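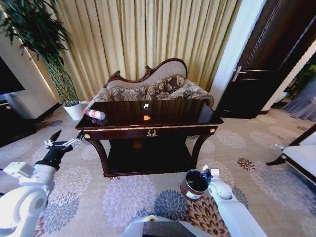

Features > Rooms > Furniture Care

News Features Rooms Workshop Back Issues Subscribe

Dark Gloss, Carved Rails
Keeping a formal sitting room in working order

A high-gloss table is the least forgiving piece of furniture in a sitting room. It shows dust within hours, and it reflects whatever stands behind it, so a badly placed cushion gets seen twice. Owners of the classical revival style, with its cabriole legs, gold trim and small emblems on the apron, tend to learn this in the first month.

The style has held its share of the market in spite of long predictions to the contrary. Merine, a retailer of reproduction furniture with a showroom in Kimarport, lists 57 pieces in its current dark-wood range, of which 11 are console or center tables. The rest are seating, cabinets and side pieces. Kulap Phuthong manages aftercare for the company and handles the complaints that come in after delivery. Most of them concern surface finish, and most of those concern tabletops.

The finish

The tops Merine sells are veneered and finished in polyester lacquer, which is sprayed, cured, sanded flat and buffed. The film is hard but brittle. It resists water well and resists abrasion poorly. A dry paper towel is enough to leave fine circular marks that show up in low sidelight, usually in late afternoon.

Phuthong's instructions to customers are short. Dust with a clean microfiber cloth, slightly damp, in straight strokes along the length of the top. Follow with a dry cloth of the same kind. Replace both cloths when they no longer rinse clean. Furniture wax does nothing for a cured lacquer and leaves a film that smears. Silicone sprays give a quick shine and cause trouble later, when a repairer tries to get new lacquer to stick.

"People bring me a list of products," she said. "I cross out nearly all of it and leave the cloth."

Small objects do more damage than liquids. Keys, remote controls and ceramic dishes with unglazed feet all scratch when pushed sideways. Lift them. A bottle that has been in the refrigerator should go on a coaster, and on a table with metal trim the water should be wiped away from the joint between trim and wood, where it can work under the edge.

Trim and knobs

Gold-colored trim on current production furniture is seldom gold leaf. It is usually plated metal, metallic paint or a foil applied under a clear coat. The three need different handling, and the paperwork with the piece should say which is present. If it doesn't, treat the trim as paint: damp cloth, no polish, no pressure. Brass polish will take foil off in one pass. Knobs collect skin oil and should be wiped whenever the top is. Check the screw behind each knob twice a year and tighten by hand.

Carved seating

The carved top rail of a chaise or settee holds dust in its scrolls, and a flat cloth only packs it further in. The Yordanov workshop, which repairs frames for Merine, uses a soft round paintbrush with the metal ferrule wrapped in masking tape. The brush is worked out of the recess toward a vacuum nozzle held an inch or two away. Do the rail before the upholstery, as the dust that escapes will fall on the back panel and seat.

Pale upholstery on a dark frame should be vacuumed every week at low suction. Move the nozzle in one direction on woven fabric. Where beige cloth meets a stained rail, keep wet cleaners off the last half inch. Color can migrate from the wood into the fabric and cannot be fully removed afterward.

Loose cushions are best rotated left to right when the seat is vacuumed. This evens out the wear at the corners and the flattening where people lean. Dark cushions can transfer dye to a light back panel in the early weeks. Test by rubbing a damp white cloth on the rear of the cover for a full minute before leaving them in contact with the sofa.
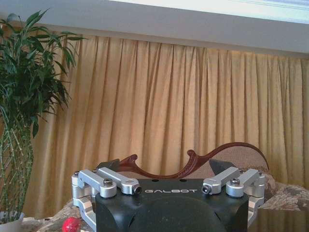

How often should the joints of a carved sofa frame be checked?

Twice a year is enough for a sofa in daily use. Press down on each arm, then push the top rail gently front to back, and listen for a click. A joint that clicks needs to be reglued before the looseness enlarges the hole.

Light, carpet and plants

Drawn curtains reduce fading but do not stop it. A pleated, unlined fabric passes a good deal of daylight, and a lacquered top near a window will lighten unevenly under anything left in one spot. Move ornaments every few weeks. Lining is the better measure. Prarklow, a curtain supplier also in Kimarport, quotes 336 dollars to line a pair of full-length panels, rehanging included.

Curved legs concentrate weight on small feet. On patterned carpet the dents are less visible than on plain, but the pile is crushed all the same. Felt-backed cups spread the load. Shift the table by two inches each October and brush the old dents up with a stiff brush and a little steam, kept well away from the wood.

A tall plant should stand far enough from a glossy table that its leaves do not touch the surface. Mist it elsewhere, and empty the saucer after watering.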